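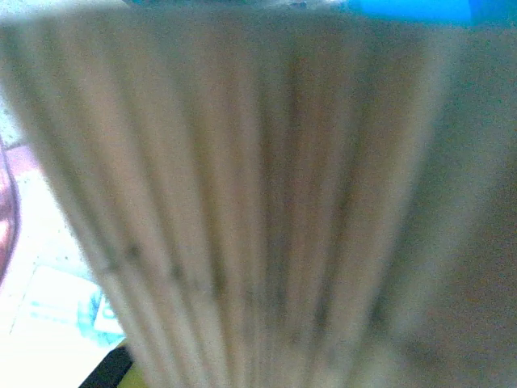
Palesa Msimang: if the county grades it every month and the washboard is back in ten days, why not grade it twice a month and be done with it?

Replying to Palesa in a thread, the answer runs long. Subject is washboard on gravel roads, mainly County Road 793 between Cerkville and Trostdale, which I drive most mornings.

Washboard is a row of evenly spaced ridges across the direction of travel. On 793 the spacing is a little over two feet, crest to crest, and the depth gets to 2 inches on the hill before the Shabalala turnoff.

Mechanism, short version. A tire meets a small bump, leaves it with a bit of upward speed, comes down harder than it was rolling before, and digs a small hollow. Loose stone gets pushed forward into a new bump. The next tire finds both.

The suspension isn't needed for this. A plain rigid wheel dragged around a tray of dry sand makes ripples too. Softer springs change the spacing a bit and that's all you get from them.

There is a speed below which the ripples don't grow. For an ordinary car on dry gravel it is slow, near enough a walking or jogging pace. Posting a limit of 5 mph on a farm road would fix the surface and close the road in practice.

Where it forms: uphill approaches, the exit of curves, the last stretch before a stop sign. Anywhere wheels push or brake hard. The flat half mile past the Murulska culvert carries the same cars and is nearly smooth.

Now grading. The usual pass is a light one. The blade knocks the crests off and drops the loose stone into the troughs. It looks flat from the cab. The packed bottoms of the old troughs are still down there in the same places, under an inch of stone that isn't bound to anything.

So the first few hundred cars throw the loose fill out and you have the old pattern again. Two light passes a month gives you two sets of good days. It also burns fines off the surface as dust, and fines are what hold gravel together.

To remove washboard you cut to the bottom of the deepest trough, or slightly below it, mix the material, reshape the crown, and compact while damp. On 793 that means cutting more than 2 inches over the bad stretches.

Damp matters more than people expect. Dry gravel won't pack. The county's water truck holds 1000 gallons and it takes repeated fills to do the hill alone. If you see a grader out on a dry afternoon with no truck behind it, you are looking at a cosmetic job.

Material next. A good surface gravel has crushed stone with broken faces, sand to fill the gaps, and enough clay or silt to bind it. Rounded pit-run stone rolls under a tire. The last load put down on the hill was mostly rounded. I picked through a bucket of it.

It also had very little binder. Squeeze a damp handful: good surface gravel keeps the shape of your fist and leaves your palm dirty. This fell apart and left my hand clean. Crude test, but it sorts the extremes.

The base spec and the surface spec are different and they get swapped a lot. Base gravel is meant to drain, so it is low in fines. Put base gravel on top and it will washboard within days however well you grade it.

Crown: around four percent is the usual target, so half an inch of fall per foot from the center. Less and water sits. More and everybody drives down the middle, which leaves you one set of wheel tracks and loose windrows on both sides.

Someone will ask about calcium chloride. It pulls moisture from the air and keeps the fines in place. Works well on a surface that already has fines. On the clean stone we have now it would wash down to the ditch with the first good rain.

Tire pressure helps a little. Lower pressure, slower growth. I'm not going to ask the milk truck to air down for half a mile of hill.

Cost is where this usually stalls. A proper cut with water and a roller takes the crew most of a day for what a light pass does in an hour. My estimate for new surface stone on the bad stretches is some 3000 tons, and I would want that checked by somebody with the county's own measurements.

Cheaper first step: do the hill only, in February or whenever the frost is out enough to cut and the ground is still wet. Skip the flat. It doesn't need the blade and gets worse each time they run one over it.

Adding one thing on driving it meanwhile. Going fast enough to skim the crests feels smoother, and your tires are off the ground for part of each ripple while it does. Braking and steering go with them. The hill has a bend at the bottom.

Palesa, for your side of Trostdale the same applies, except you have shade and clay, so try asking for the water truck before you ask for stone.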